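Equipment Plan and Budget for a Two-Gripper Small-Object Sorting Station
Senior Project Report, Koltier Technical College

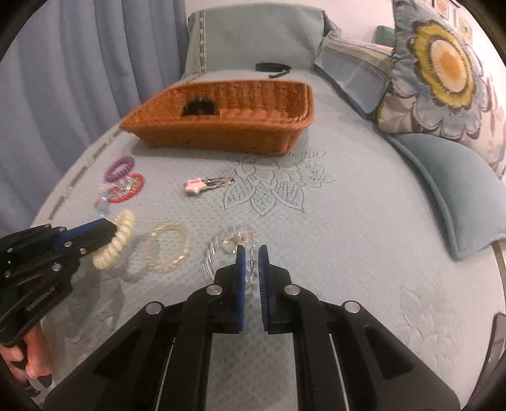
1. Purpose

Our team was asked to plan the purchase of equipment for a station where small household items are picked up and sorted into a container. The work uses two hand-held grippers, one per hand, and records how a person handles each item. The department gave us a limit of $3,819 for everything, including shipping and spare parts. This report covers what we looked at, what we chose, and what we left out.

We did not design any new hardware. The project was graded on the plan, the cost table and the reasoning behind them.

2. What the station has to do

The task list came from our adviser. The items are hair ties, clips and elastic bands. They were picked for the project because they are small, cheap and hard to grip. A spiral hair tie bends when squeezed. A clear elastic is thin and lies nearly flat, so the tips of the jaws have to get very close to the surface. Clear plastic is also difficult for cameras, and that affected our spending on lighting.

The work is done in ordinary rooms, on soft surfaces such as bedspreads as well as on tables. Fabric gives way under the jaws, and the operator has to change the angle to get under an item. This ruled out anything that must be bolted down or leveled. It also meant that all of the equipment had to fit in two carrying cases and be set up by one person.

3. Options we compared

Option A was to buy a pair of grippers with everything included from Stikport. Their quote came to $3,588 with cases, chargers and one set of finger pads. Setup support was included for the first semester.

Option B was to buy the grippers used through Cekau and get the rest separately. The first total was $2,891, which looked much better. The used pair came without pads, chargers or cases, though, and the seller would not accept returns. After we added the missing parts and a reserve for repairs, the total went over our limit.

Option C was to rent from Sibiya by the month. The rate was fair for a short project, but the department wants to use the station again next year. Two rental periods would have cost more than buying, and there would be nothing to keep at the end.

4. Recommendation

We recommend Option A. It leaves $231 under the limit. We planned that money as follows:

Spare finger pads, one set: $66
Diffused lamp with clamp: $58
Memory cards and reader: $47
Test items and baskets: $24
Left for shipping changes: $36

The pads are the first thing we would reorder. Textured pads hold thin plastic better than smooth ones in our trials, but lint from bedding collects in the texture and they need to be wiped between sessions. We wanted a second set on hand so that work does not stop while one is being cleaned or replaced.

The lamp was added late. We had assumed room light would be enough. With clear ties on a pale blue-grey cover, the edges of the item were hard to pick out, and a soft light from the side helped more than a brighter one from overhead.

5. Items we cut

A third gripper was on the first list as a backup. It would have used the entire reserve and more. We also dropped a folding table - most rooms already have a usable surface, and the soft surfaces are part of the task. A label printer was cut for the same reason as the carrying straps: useful, but no one could show that the work depended on it.

6. Schedule

Orders should go in by the end of February. Stikport lists a delivery time of four weeks, so the station would be ready for use in April. The lamp and cards can be bought locally at any point before that. Test items should be bought last, after the storage space is assigned.

7. Problems with this plan

Our repair estimate for Option B is the weakest number in the report. We had one seller's word on the condition of the used pair and no service records. If another team can inspect a used set in person, the comparison should be done again.

We also did not price a replacement battery. Stikport sells them only by request, and the request we sent had not been answered when this report was due. The $36 left in the plan may not cover one, and the department should ask for that price before signing the order.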